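**Storing thick knits in a small bedroom – fold or roll?**

Posted by Teresa Buckley, 4 July 2025

I have 17 winter knits and one Skanville drawer, 268 mm deep inside. Folded flat, they fill it before I'm halfway through. I do the folding on the bed and end up with bundles like this.

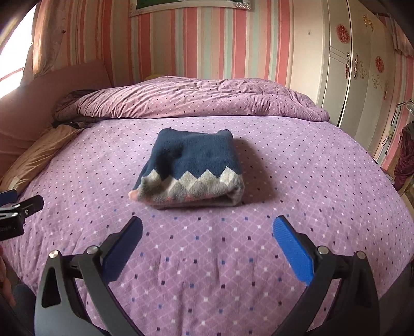
Should I hang the rest? Hanging pulls heavy knits out of shape at the shoulders, so keep them folded and stand them on edge.

That much I've read. What I can't work out is how to stop them falling over.

**Marek Polák**

Fold in thirds lengthways, then in half, and pack the row fairly tight. A shoebox at the end holds it up until the drawer is full. Wash everything first – moths go for worn wool.

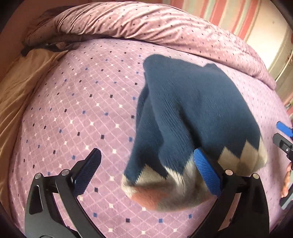
Smaller thick things need their own box. I used to push them down the sides and lost half of them until December. Anything like that dark teal knit with the zigzag band is bulky once it's bunched up, so lay it flat and fold it once.

**Bronwyn Treloar**

Vacuum bags. Got 3 from Lallora, one leaks.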